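Unit 3: Budgeting for a Tabletop Manipulation Cell
Instructor: Güven Değirmenci
Course handout, December 2019

Read this before you start the purchasing worksheet. The worksheet is built on the Peltamham lab's last order, so the line items are real purchases and the mistakes are real too.

1. Start with the task, then the arm

Most first budgets begin with the arm and give it whatever money there is. Write down the task first. For a kitchen sorting task you need to know the heaviest object, the widest object, and the farthest point the gripper must reach. Those values narrow the choice of arm faster than any brochure. Peltamham compared quotes from Clarkis and Avcı and dropped one of them on reach alone.

2. The table and what goes on it

Props are cheap but they are still a line item. Peltamham set aside $600 for dishes, play food, one appliance and spares, and had spent it by June. Buy duplicates of anything small. A lost piece in the middle of a test series costs more in staff time than the piece did.

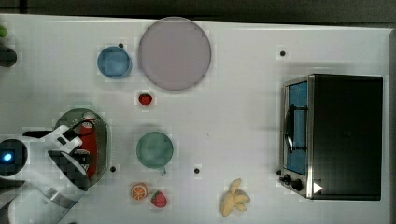 Figure 1. Work surface with arm, dishes, play food and toaster oven. Note the black dots marked on the tabletop.

A large item such as the toaster oven takes up space the arm has to work around, so measure it before you order the table. Plain white tops show marks clearly, but check for glare under your own lights before buying more than one.

3. Costs that get left out

Gripper fingers wear. Put replacements in the first order - shipping them alone is expensive.
Mounting plate and bolts. Plolitari sells these separately from the stand.
Training time. Peltamham logged 57 staff hours before regular use and had budgeted for none of them.
Service contract. Ask for the price in year two as well as year one.

4. Worksheet

Fill in all 4 columns: item, supplier, unit price, lead time. Get two quotes for anything over the department limit. Leave the contingency row blank until the rest is done, then we will set it together in class. Bring a printed copy - the projector in the seminar room is still out for repair.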